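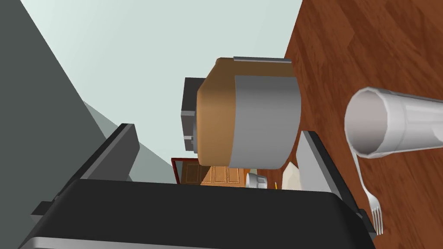

Toaster, tipped-over cup, stray fork: an ordinary bit of worktop, in a simulated kitchen.

Can a robot do my kitchen yet?

I get asked this more than anything except how to shift limescale, so I've spent a good part of September reading up, watching demos and pestering my friend Monique Coste, who tests these things for a living at Smadi. The short version is that you should hang on to your rubber gloves for now.

Take a cup lying on its side. You or I would scoop it up without looking (probably while telling someone to find their shoes). A machine has to work out which way the opening faces, choose somewhere to grip and turn its wrist so the cup ends up the right way round. Then there's the fork! Cutlery is thin and flat and sits tight against the worktop, and Monique says her team dreads it. She gave one arm 261 goes at picking up forks last spring and still won't tell me the score.

Most of the practice happens in simulated rooms first, where a dropped plate costs nothing. I like that idea very much. I'd have saved a fortune.

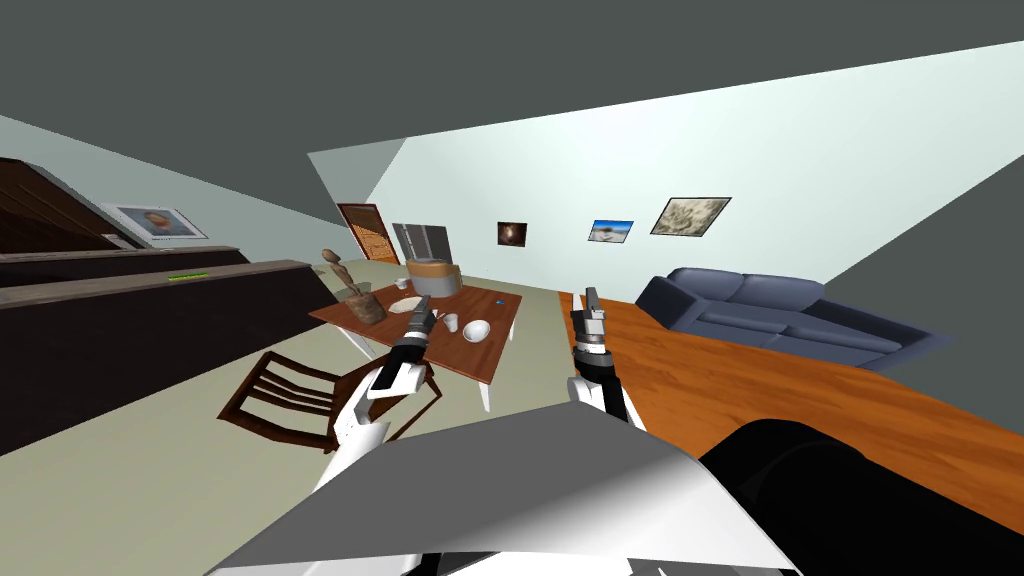

Clearing a table is harder again, with all the bits that live there for no good reason. Does the basket stay? Is the ornament meant to be next to it? Plates and bowls go to the sink, fine, but somebody has to tell the machine that the lidded tin doesn't. Two arms help, Monique reckons, as one can steady a bowl while the other does the scraping, though they also have to keep out of each other's way and the chairs'.

What did surprise me is how much of the advice for robots is good advice for people. These are the ones I've pinched:

Clear in one direction. Start at one end of the table and work along it, and don't hop about.

Cutlery last. Stack the plates, carry them off, then sweep the forks and knives into a bowl in one go.

Give everything a home. If you can't say in a few words where a thing belongs, a machine hasn't a chance and neither has your teenager.

Leave a landing spot. Keep a clear patch of worktop by the sink, big enough for 2 dinner plates side by side.

As for buying something, Régis Marchal wrote in to ask about the Praltus arm, which he'd seen for 800 euros. I'd wait, Régis. It will lift a mug off a bare table all day long, but it doesn't wipe, and wiping is most of what I do. A robot vacuum is still the one I'd spend money on, and mine goes round every Friday while I hide upstairs with a coffee.

Next time: getting candle wax out of a tablecloth, as promised to Albane Chevalier.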